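3.2 Room and display

Display height and room light were held constant across the study. All sessions took place in one large room with a white corrugated ceiling. Participants viewed silhouettes on a black-framed monitor, one shape at a time, against a white background. The shapes were taken from the Restari set, which holds 713 branching forms. Figure 2 gives the monitor in use, with a dark antler-like form on the display and part of its lower left tinted red.
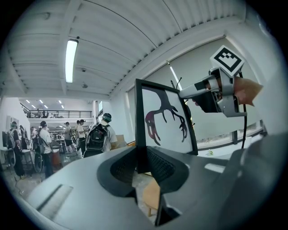
Aurelia Bălan has objected that a tint of this kind draws the eye before the outline does, and that the tinted and plain forms should be scored apart. We followed this advice. Scores for the two groups are given separately in Section 4.

Overhead light was a further concern. The ceiling carries long fluorescent tubes – no desk lamps were used – and glare on a display can hide thin branch tips. Before each session the monitor was turned until a seated viewer reported no glare. Tables and chairs stay at the far end, below the black railing of the upper level, and were left where they stood for all 9 sessions. The second panel of Figure 2 covers the length of the room and the ceiling lights.

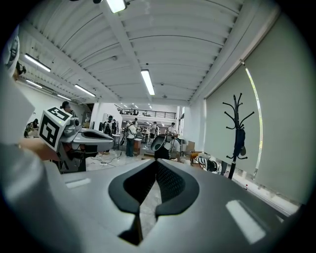
3.3 Scoring

Each response was scored by two raters working from the same printed key. Disagreements were settled by a third rater.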